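Brotesmont Community Chorus Opens Fall Season With a New Training Choir for Adults

Registration begins in June for singers of every level

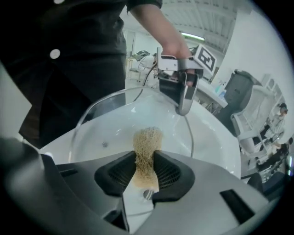
BROTESMONT – The Brotesmont Community Chorus is happy to share that it will be adding a training choir for grown-ups this fall, and that everyone who has ever hummed along from the back row and wondered about joining is warmly invited to come and try it.

The new group, called the Sturnow Singers after the street where the chorus held its very first rehearsals, will meet one evening a week for 18 weeks. Rehearsals start at 6 p.m. and finish in time for parents to get home for bedtime. There is no audition, and you don't need to read music. Singers will be given a folder, a practice recording for their voice part, and plenty of patience from the people sitting next to them!

"So many of our neighbors tell me they were asked to mouth the words in grade school, and they have carried that around ever since," said Purificación Herrero, artistic director of the chorus. "I would love to have every one of them in the room with us, singing out loud and making all the mistakes they like."

Herrero will lead the group together with Osaze Shehu, who has accompanied the main chorus for six seasons and who will also teach a short note-reading class before rehearsal for anyone who wants it. Miyuki Shibata returns as director of the children's choirs, which will keep their usual schedule.

The season's music includes folk songs, rounds, and a new piece by local composer Eusebio Carrasco, written with beginning singers in mind. Both adult choirs will perform it together at the winter concert.

Tuition help is available thanks to a $2,000 gift from Dodatar, and can cover up to the full cost of the season. Please just ask when you register; the form has a box to check, and all requests are kept private.

Registration forms can be picked up at the chorus office or at any spring rehearsal. Questions may be directed to Crescencio Peñalver, membership coordinator, who is always glad to talk through voice parts, parking, or anything else.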